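Petunach Press brings the old Phí river tales back into print

2025-06-20

I've been wanting to write this one for ages, so forgive me if I run on a bit. Petunach Press is publishing The Heron's Bargain, a new collection of 63 folk tales from the Phí valley, and I've had the enormous pleasure of putting it together!

If you grew up anywhere near the Phí you'll probably know a handful of these already. There's the heron who lends her shadow to a miller, the two brothers who try to sell the same hill, and the goose who goes to court over a puddle (my favourite, and I won't hear a word against her). Most people know them the way I did, in bits, told by a grandparent who changed the ending depending on how late it was. 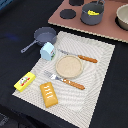
Petunach Press, Folk Tales and Children's Books Department

The stories were first written down by a schoolteacher in the village of Sumix, who filled notebook after notebook and never signed a single one. A small edition of 200 copies was printed locally, and it has been out of print for longer than I've been alive. I found my own copy in a box of sheet music, with the back cover missing and somebody's sums all over the title page.

Where the notebooks give 2 versions of a tale, I've kept both. I did try choosing between them, but the puddle story has one ending where the goose wins and one where the judge moves in with her, and I couldn't bear to lose either. There are short notes at the back on where each tale was heard, plus a few words on the old dialect, which has a lovely habit of calling any clever animal "cousin".

I've tried to leave the telling alone as much as I could. Some of the tales stop very suddenly. A few have no moral at all, and one has a moral that seems to belong to a different story (the notebook has it that way, so in it goes). I've modernised the spelling and cut some repeated lines in the longer pieces, and the notes say where.

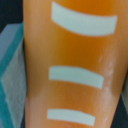 Is the book suitable for reading aloud to young children?
Most of it is, and the shorter animal tales at the front work especially well at bedtime. The winter stories towards the end are a bit darker, so I'd suggest reading those yourself first.

The Heron's Bargain runs to 344 pages and comes out in paperback under our Ganix imprint, which is where we put all our traditional tales. A hardback will follow next April, with an extra chapter on the songs that go with some of the stories. I'm still working on that chapter, and there's one refrain I can't make scan at all, so if your family sang it differently I'd love to hear from you.

Review copies are ready now and can be requested from the Petunach Press office. I'm happy to do interviews, library visits and readings, and yes, I'll do the goose voice if asked.

Notes for editors: extracts may be printed with credit to Petunach Press. Please keep the accent in Phí.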